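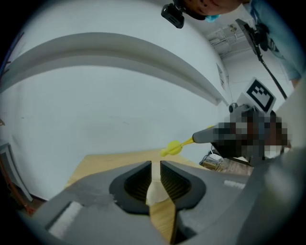

Vallen Issues Revised Setup and Service Procedure for Trimura Hand-Held Gripper Station

News > Press Releases > Service and Maintenance

Search news
Enter keyword
Go

LADEFOGED, November 2025 – Vallen has issued a revised setup and service procedure for the Trimura hand-held gripper station. The procedure applies to the bench station at the company's Ladefoged site and to stations of the same build operated under a Privari service agreement. It replaces the July edition in full.

The revision covers finger replacement, marker plate alignment, camera checks and the condition of the work table. It does not change the electrical layout of the station or the data format it writes. Stations set up under the July edition may remain in use until their next scheduled service, when the new procedure must be followed from the first step.

Finger inspection and replacement

The Trimura tool uses two dark, hooded fingers with fine vertical ribbing on the inner face. The ribbed face is the main wear part. Under the revised procedure, the fingers are inspected at the start of each shift with the tool switched off and the jaws open. Lint, paper fiber and adhesive residue are removed from between the ribs with a dry nylon brush. Solvent is no longer permitted on the fingers, as it was found to harden the rib edges over repeated cleanings.

Fingers are replaced in pairs. A new finger is not to be run against a worn one, even where the worn finger passes inspection. After replacement, the technician closes the jaws slowly by hand and checks that both fingers meet along their full height. If the gap is wider at the top than at the base, the mounting screws are loosened, the finger is seated again and the check is repeated. The July edition allowed this error to be corrected in software. That option has been withdrawn.

A finger pair is retired after 44 hours of recorded use or on the first visible tear in the ribbing, whichever comes first.

Marker plate and handle

Each black-and-white marker must lie flat on its plate. Lifted corners, scratches through the black border and glare from overhead lights are all causes for rejection. Markers are not repaired with tape. A rejected plate is removed complete and exchanged for one from stock, and the plate number is entered in the station log before work resumes.

The angle of the plate is set with the gauge supplied in the service kit. Technicians who have been setting the angle by eye should expect a small shift in recorded position on the first run after service. Earlier recordings do not need to be corrected, but recordings made before and after the change should be kept in separate folders.

Camera checks

The camera on the hand-held tool has a wide fisheye view. The gripper body, both fingers and the table between them must all be in view when the tool is held at working height. Straight lines such as table edges will appear as arcs, and this is not a fault. A fault is recorded when the fingers no longer appear at the stored reference position.

Head-mounted and strap-mounted cameras are checked separately. Straps and cables are to be routed so that they do not pass between the operator and the marker plate. The check is made with the operator leaning over the table in the normal working posture. Cables that hang clear when the operator stands upright can fall in front of the plate when the operator bends forward, and most of the tracking losses reviewed for this edition were traced to that cause.

Calibration is complete when 368 consecutive images have been recorded without loss of the marker. If the marker is lost, the count starts again from zero.

Work table

The table is cleared and wiped before calibration. Small light objects, including paper and tissue, may be used as test items during the grip check that follows. The grip check consists of 6 lifts of the same item. The item is placed between the open fingers, gripped, raised to handle height and released. A dropped item is logged along with the finger pair number.

Table height is measured at all corners at each scheduled service. Wedges and folded card under the legs are to be removed and the adjustable feet used.

Availability

The revised procedure is supplied at no charge to operators with a current Privari service agreement. Printed copies are shipped with the next service kit. The kit now contains the plate gauge, a nylon brush, one finger pair and replacement mounting screws. The torque driver is ordered separately under its existing part number.

Operators who hold stock of the earlier finger pair may use it up. Earlier and current fingers share the same mounting pattern but must not be mixed on one tool.

About Vallen

Vallen builds and services hand-held gripper tools and bench stations. Service work and spare parts supply are handled from Ladefoged.

Contact Vallen Press Office | © 2025 Vallen. All rights reserved. | Back to top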